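Section 6: Recording a two-handed demonstration with the hand-held grippers

Rakton Teach Kit - Operator Guide
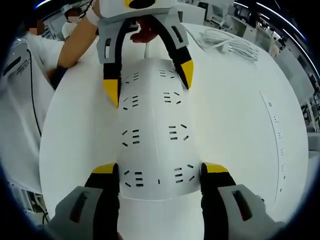

Use this section once the grippers have been charged, paired and calibrated as set out in Section 5. It covers recording a task by hand, with one gripper in each hand or with one gripper held by each of two people. Recording through the remote control arms is covered in Section 7.

The robot learns from the path of each gripper, the opening of its fingers and what the camera on the gripper sees. It doesn't learn from anything you say or from what your free hand does. If a step in the task can't be done with the fingers of a gripper, leave it out of the demonstration and set it up beforehand.

6.1 Before you start

You will need:

- two hand-held grippers with finger tips fitted
- the Fundex recorder, switched on and showing a steady green light
- a part to work with, and a spare
- close-fitting gloves
- a clear work surface at bench height

Check that the coloured tips on both grippers are clean and firmly seated. The software uses the tips to work out how far the fingers are open. A worn or greasy tip gives a wrong reading, and the recording will look fine until you try to train from it.

Tie back or tape down any cables that cross the part of the surface where you will be working. Cables at the back of the surface can stay where they are, as long as neither gripper will touch them.

CAUTION: The fingers can pinch. Keep your free hand away from the jaws while the handle is being squeezed. Remove rings and loose bracelets before you put on gloves.

6.2 Setting up the recording

1. Turn on the left gripper, then the right. Wait for the short double beep from each one. If you turn them on in the other order, the recorder will swap the left and right channels.

2. On the recorder, choose New Task and enter a name. Keep it short and use the same name for every recording of the same task. "Panel hold and turn" and "panel hold + turn" will be stored as two different tasks.

3. Set the storage location. The default folder is fine for most sites. Sites running the Amoah server should choose Network and enter port 2062.

4. Place both grippers in their start stands and press Zero. Don't touch the surface until the light stops flashing.

5. Lift the grippers out and open and close each one fully, twice. The bars on the recorder should reach both ends of the scale. If they don't, repeat the finger calibration in Section 5.

NOTE: If the recorder restarts for any reason, begin again from step 1. The zero position is not kept.

6.3 Recording the task

1. Put the part in its start position. For curved panels and shells, decide now where each gripper will take hold. Flat pads grip best on the lower sides of a shell, where the surface is closest to upright.

2. Stand so that you can reach the whole path without shifting your feet. If two people are working, agree on who moves first.

3. Squeeze the trigger on the left gripper for one second to start. You will hear a single beep.

4. Move in with the first gripper and close on the part. Hold still for a moment before lifting. The pause gives the software a clean mark between reaching and holding.

5. Bring in the second gripper with its fingers open. Line up one tip on each side of the part before closing. Come in slowly for the last few centimetres.

6. Carry out the rest of the task at an even speed, somewhat slower than you would work with bare hands. Don't rush to finish.

7. Release the part, move both grippers clear and squeeze the left trigger again to stop. Two beeps mean the recording has been saved.

If you drop the part or grip it in the wrong place, stop and press Discard. Don't pick it up and carry on in the same recording. A separate mode for recording recoveries is described in Section 8.

CAUTION: Moulded plastic shells can crack if they are squeezed across a vent or along a seam. Close the fingers only until the part stops moving, then hold that pressure.

6.4 Working with a second person

Large parts are easier with two people. Each person holds one gripper and both watch the part, not the recorder screen. The person with the left gripper starts and stops every recording.

Keep heads and shoulders out from between the two grippers. Arms will cross the camera view at times and this does no harm, but if an arm hides the finger tips for more than a second or so the recorder will mark that stretch in orange. A short orange stretch can be kept. If the orange covers the moment of gripping, discard the recording and change where you are standing.

Faces are blurred when the recording is copied off the recorder. The blurring can't be turned off from the operator menu - see your site administrator if you need to change it.

6.5 How many recordings to make

For a simple pick and place, plan on 700 good recordings. Tasks where both grippers hold the same part will usually need more. Move the start position of the part a little each time, and change the operator during the day if you can. A set made by one person from one spot tends to train a robot that only works from that spot.

Take a break after each hour. Tired hands drift, and the later recordings in a long run are often the ones thrown out at checking.

6.6 Checking and uploading

1. Choose Review and play back the first and last recordings of the session.

2. Confirm that both finger bars move when the fingers move. A flat bar means a tip has come loose or the camera has lost sight of it.

3. Delete anything you are unsure of.

4. Choose Upload and leave the recorder on power until the list is empty.

5. Return both grippers to their stands, then switch them off.

If uploading stops part-way, leave the files on the recorder and contact Nhyira Owusu at the Utesby support desk. Have the task name and the recorder's serial number ready. Questions about this section of the guide go to Hugo Vasseur.

Section last revised 03/02/2026.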